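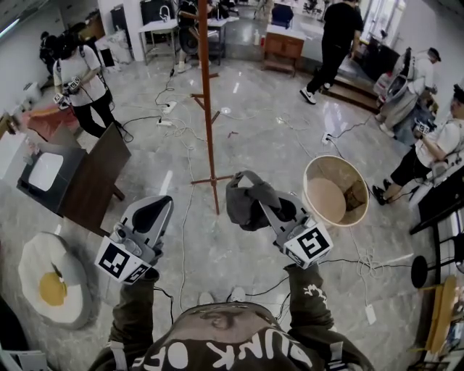
Coat rack and the round basket, marble-patterned floor.

Filed under: Workshop Notebook / Finishes

Wednesday, April 3, 2019
Posted by the Jamham bench

Okay, back to the shellac. I mixed a fresh jar on Monday and I'm so much happier with it than the last one (which never dried hard, and I kept blaming the weather like a fool). This is the Justum flake, the blonde one, dissolved overnight with a shake whenever I walked past. Strained it twice through a paint filter and there was still a bit of wax at the bottom, so I poured off the top and left the sludge.

Test boards: five of them, all cherry offcuts, sanded to 220. Board 1 got a single thin coat and looks like nothing happened. Board 3 is the winner so far, three coats with a light scuff between the second and third, and the color is lovely! Board 4 I went back over while it was still tacky and it dragged, so there's a ridge right down the middle. Leave it on the shelf please, I want to try fixing it with plain alcohol on the pad.

The Asamoah stool is next in line and I'm not touching the seat until I've practiced more on curves. Flat boards are easy, legs are where I get runs. Smaller pad, less in it, keep moving.

Also, we're almost out of the 99 percent alcohol. I put it on the Flallitance order with more filters, and that should carry us into May if we keep the lids on (looking at myself here).

Still to do: label the new jar with the mix date, wash out the old one, find the good pad. I think it's in the drawer with the scrapers.

Back to top | Contact the workshop | © 2019 Jamham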